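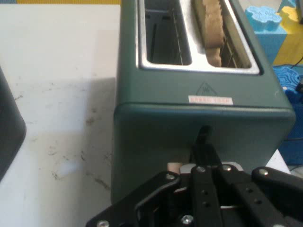 **Figure 3.** Two-slot toaster with one slice of bread.

Small community festivals rely on gifts from the people who attend them, yet few studies look at what donors are told about spending. We reviewed 1,239 donations to the Murura street festival, which receives no city funds. Valdovinos and Asfaw coded each donor's stated reason for giving. Appeals that named a plain household item, such as a two-slot toaster like the green one in Figure 3, were compared with appeals for general costs. Mean gift size did not differ between the two groups. Repeat giving was higher in the item group, mostly among donors who lived near the site. Cash collected at the gate was left out, as it could not be matched to an appeal.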